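Forum Pain et Levain > Questions de débutants > Farine de seigle, mie qui colle

Sequeira
Posté le 7/30/25
Bonjour à tous. Le français n'est pas ma langue maternelle, je vous prie donc d'excuser mes fautes. Je fais du pain de seigle au levain depuis le mois d'avril et je rencontre toujours le même problème : la mie colle au couteau, même le lendemain de la cuisson. Ma recette est la suivante : 517 g de farine de seigle complète, hydratation à 80 %, une cuillère de sel, un moule en métal. Je laisse refroidir le pain sur la grille, ensuite je le coupe sur la planche derrière le grille-pain.

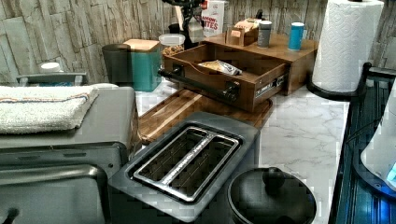
Réponses (4)

Badham
Bonsoir Sequeira. À mon avis, vous coupez trop tôt. Un seigle complet demande 2 jours de repos dans un linge, au minimum. Le lendemain, l'amidon n'est pas encore stabilisé et la lame ressort sale. Essayez cela avant de changer la recette.

Lusitz
Je ne suis pas d'accord avec Badham. Le repos aide, bien sûr, mais si la mie colle encore après une nuit, je pense d'abord à l'acidité. Le seigle a beaucoup d'enzymes, et un levain trop jeune ne les freine pas assez. Quel goût a votre pain ? S'il est doux, presque sucré, cherchez de ce côté. Et quelle quantité de levain mettez-vous ?

Sequeira
Merci à vous deux. Je mets 162 g de levain, rafraîchi le matin même. Le goût est en effet assez doux, je croyais que c'était une qualité ! Concernant le repos, j'ai gardé le dernier pain plus longtemps, comme le conseille Badham, et il colle un peu moins, mais il colle encore. J'ai relu aussi le cahier de mon ancien voisin, Jaime Tavares, qui était boulanger. Il écrit « linge sec, jamais de plastique ». 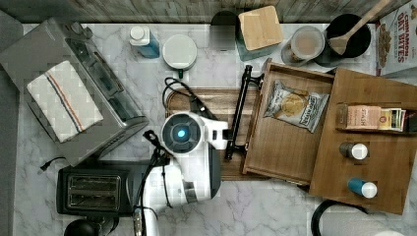
Le linge me pose d'ailleurs une autre question. Jaime Tavares recommande le lin, que je ne trouve pas facilement dans ma ville. Est-ce que le coton convient aussi, ou bien il garde trop l'humidité de la croûte ? Je pense à un torchon simple, du genre de celui qui est plié sur le four, blanc avec une rayure rouge et une bleu foncé. Je ne voudrais pas non plus que la lessive donne une odeur au pain.

Ekance
Coton ou lin, cela ne change rien à la mie. Lavez sans adoucissant et c'est réglé. Par contre je rejoins Lusitz pour le levain : rafraîchissez la veille au soir, pas le matin, et laissez-le devenir bien acide. Vérifiez aussi la cuisson à cœur avec une sonde. Je sors mes seigles à plus de 95 degrés.

Badham
Je maintiens ce que j'ai dit pour le repos. Acide ou pas, un seigle complet coupé le lendemain collera toujours un peu. Mais d'accord pour la sonde, j'aurais dû en parler.

Sequeira
C'est noté. Je prépare le levain ce soir et je change seulement cela, sinon je ne saurai pas d'où vient la différence. Je reviendrai écrire le résultat quand le pain sera coupé.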